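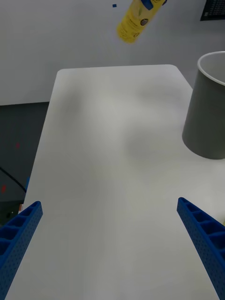

OK so I finally gave notice at Aseck on Friday and I have thoughts. Little thread.

Wrote the letter at 11 pm. First draft was 551 words. The one I sent was two lines — my last day and a thank you. Please keep yours short, all that other stuff can wait for your group chat!

Tell your boss before you tell your work bestie. I did it the other way around and it got to Ernmont office before lunch. Oops.

Check your vacation payout!! I had 4 days I'd totally forgotten about.

Counteroffer came Monday. More money, same job, same Sunday night stomachache. I said no and then ate a whole sleeve of crackers.

New place is in Grollham, starts after Thanksgiving. Ask me then if I still feel this brave lol

More threads
Asking for a raise in June
My worst phone screen
Do I need a cover letter?

We use cookies to keep you signed in. OK

Contact | © Wijesinghe | Back to top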